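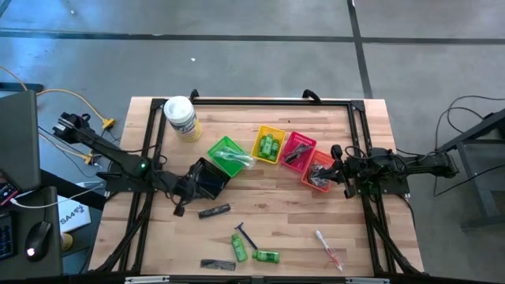

Chapter 7
Small Things in Small Baskets: Sorting Toiletries

If you have ever stood at a bathroom sink first thing in the morning, pushing aside one little bottle after another to find the comb you know perfectly well you put back last night, then you have already met the subject of this chapter. Toiletries are some of the hardest belongings in a home to keep in order, and I say that with a good deal of affection for them. They are small, they roll, they come in every shape a manufacturer can dream up, and we reach for them when we are half asleep!

In Chapter 5 we worked with linens, which fold and stack and generally do as they are told. Bottles, razors and toothbrushes ask for a different approach. We will borrow one from the linen room at the Tollberg guesthouse, where I spent a happy and very instructive December learning how the housekeeping staff kept 22 bathrooms supplied from a single worktable. Their method was simple enough that I have used it at home ever since. Everything comes out onto the table, and then each kind of thing gets a basket of its own color.

Color does a surprising amount of the work. A row of green, yellow, pink and orange baskets can be read from across a room, long before you are close enough to make out what is inside. Three small green bottles standing together in a yellow basket very quickly teach you that yellow means bottles, and the next green bottle you find lying on its side has an obvious place to go. (Baskets with slotted sides are especially handy, as you can peek through them.)

Not everything sorts so easily, of course. Does a razor belong with the combs, as a grooming tool, or with the toothbrushes, as something only one person should use? Should a plastic bag of little items be emptied out or left as it is? We will spend a fair part of the chapter on questions like these, and you may well disagree with my answers.

What You Will Learn

How to clear and sort a mixed tabletop of toiletries
How to choose a color for each group and stick with it
When to leave items bagged inside a basket
Where jars with lids fit into the plan

Words to Know

category, container, loose item, home position, overflow

Before You Begin

Empty one bathroom drawer onto a table and leave it there while you read Section 7.1. Keep a pencil nearby, and write down the first item you aren't sure where to put.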